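Gripper pads dent or drop paper cups, shared workshop build
Posted in Home and Shared Workshop Builds > Robotics
Asked by drimano_bench, 31st July

I'm building a pair of hand-held grippers in the shared workshop in Galtville. You hold one in each hand, squeeze, and the jaws close. The plan is to record people doing simple jobs with them and later put the same jaws on an arm. The job I picked is cups: pull one off a nested stack, turn it over, set it down, pick it up again with the other hand.

The jaws are black printed parts with teal joints. The pads are faced with textured black foam, stuck on with double-sided tape. Each gripper has its own cable back to the computer. I logged 63 tries last night. In 17 of them the cup was dented badly enough that I threw it away, and in 8 it slid out when I turned it over. The rest were fine.
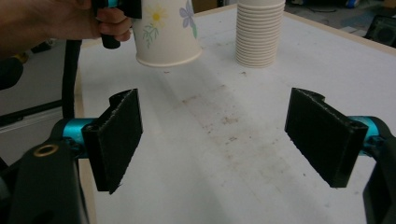
Holding a printed cup rim down with the second gripper.

The edges of the foam are starting to fray. I don't know if that matters for grip or only looks bad. The table surface has picked up a lot of brown marks and I haven't cleaned it in a while.

What I want to know:

Is foam the wrong material for paper cups? Should I put a stop on the trigger so the jaws can't close all the way? And is there a trick to getting a single cup off the stack? I often get two.

I'd like to keep the pads I have if possible. I have a sheet of silicone I could cut up, 2 mm, but I haven't tried it.

kasprzak_shop
Accepted by the poster

Foam is fine for paper cups. I would look at how far the jaws close before changing the material.

A paper cup is weak in the middle of the wall and stiff at the rim and at the base. If the pads land halfway up, the wall folds in as soon as you squeeze a little too hard. Grip close to the rim or close to the base and you can squeeze quite a bit harder before it dents. Try twenty cups that way before you rebuild anything.

Then add the stop. A screw through the trigger housing with a lock nut is enough. Close the jaws on a cup until it just holds, run the screw in until it touches, and back it off half a turn. You will need to set it again if you switch cup size. Don't put the stop on the jaw itself, the joint will take the load and the printed part will crack there sooner or later.

The other thing is the angle. A cup is a cone, so parallel pads only touch it along a short line, and that is where it slips when you turn it over. If your pads can tilt a few degrees at the joint, let them. If they are locked, put a thin wedge of foam behind the facing.

Frayed edges don't matter until the foam starts to peel. When it does, replace the whole piece. Patches catch on the rim.

For the stack, hold the lower cups with one gripper and lift the top one with a small twist. Pulling straight up makes a vacuum and the next cup comes along.

clundovitz

I built something similar at home and my problem was the table. On a bare top a cup lying on its side rolls away when the first jaw touches it. I put down a big sheet of foam and that fixed most of it.

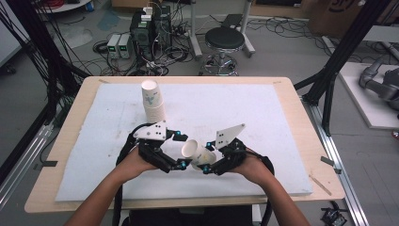

Page 1 of 2

Mine is packing foam, the kind that comes around furniture. Tape it down or it creeps toward you. It gets dirty fast and I just flip it over.

For a cup on its side, bring both jaws in together from the two sides and keep the tips low. If one gets there first it only pushes the cup.

Also check your cables. Mine were too short and pulled on the gripper when I reached to the back of the table. I took that for shaky hands for most of June. Let them hang with some slack.

galtville_garage

Just use plastic cups. I have gone through 386 paper ones and they all end up bent. Or try the silicone, it's cheap.

drimano_bench

Thanks. Gripping near the rim helped right away. The stop screw is in on the left one and I'll do the right one when I get more lock nuts. The twist works for the stack most of the time. I need to stay with paper cups for this, so no plastic. The silicone can wait.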